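Pimetti veröffentlicht Prüfleitfaden für robotergestützte Demontage von IT-Altgeräten

Version 5 regelt Greifkräfte, Freigabezustände und Protokollierung bei Arbeiten im offenen Gehäuse

28. Juni 2026 – Die Pimetti GmbH hat die fünfte Fassung ihres Leitfadens für die automatisierte Demontage von Desktop-Rechnern und Servern veröffentlicht. Das Dokument richtet sich an Betreiber, Integratoren und Prüfstellen. Es umfasst 391 Einzelanforderungen und ersetzt die Vorgängerfassung vollständig. Erarbeitet wurde es gemeinsam mit dem Integrator Clornico und dem Prüflabor Obeidat.

Neu gefasst ist der Abschnitt über den Eingriff in geöffnete Gehäuse. Vor dem ersten Verfahren des Arms in den Innenraum ist die Netztrennung des Altgeräts zu bestätigen und im Auftragsdatensatz abzulegen. Netzteile verbleiben bis zum Abschluss der Sichtprüfung im Gehäuse und dürfen automatisiert nicht geöffnet werden. Für den Hub oberhalb der Hauptplatine gilt im Einrichtbetrieb eine Höchstgeschwindigkeit von 200 mm/s. Leitungen am Handgelenk des Roboters sind so zu führen, dass sie in keiner zulässigen Armstellung an Blechkanten anliegen.

Weitere Festlegungen betreffen Aufnahmen und Ablagen. Vorrichtungen aus additiver Fertigung sind zulässig, sofern Werkstoff, Revisionsstand und Prüfintervall dokumentiert sind. Bauteile mit Datenträgerfunktion werden getrennt erfasst. Jede Abweichung vom Greifplan ist mit Zeitstempel und Werkzeugkennung zu protokollieren.

Die Anforderungen wurden an 584 Demontagevorgängen erprobt. Ausgewertet wurden Kraftverläufe, Abbrüche und manuelle Eingriffe. Die Ergebnisse sind im Anhang nach Gerätebauform aufgeschlüsselt. 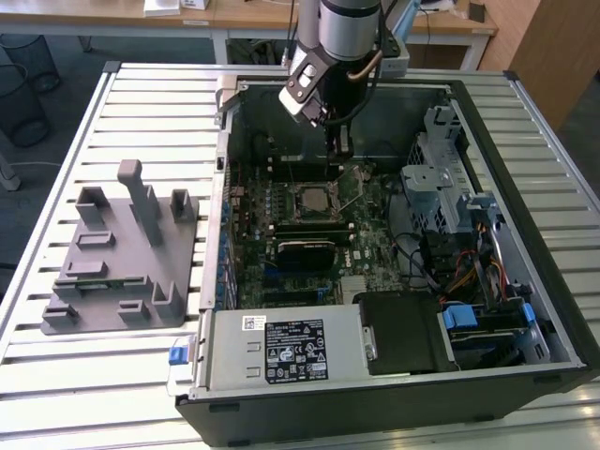 Robotergreifer über dem leeren CPU-Sockel eines liegenden Desktop-Rechners, links daneben eine 3D-gedruckte Vorrichtungsplatte. Bild: Pimetti

Für bestehende Anlagen gilt eine Übergangsfrist bis Ende September. Bis dahin können Konformitätserklärungen wahlweise nach der vierten oder fünften Fassung ausgestellt werden. Die Protokollvorlagen stehen im Datenformat Furura bereit; Protokolle im bisherigen Format lassen sich importieren.

Der Leitfaden ist in deutscher und englischer Sprache auf der Website von Pimetti kostenfrei abrufbar. Änderungsanträge nimmt die Normungsstelle des Unternehmens schriftlich unter Angabe der Abschnittsnummer entgegen.

Pressekontakt:
Pimetti GmbH, Unternehmenskommunikation

Abdruck honorarfrei, Belegexemplar erbeten.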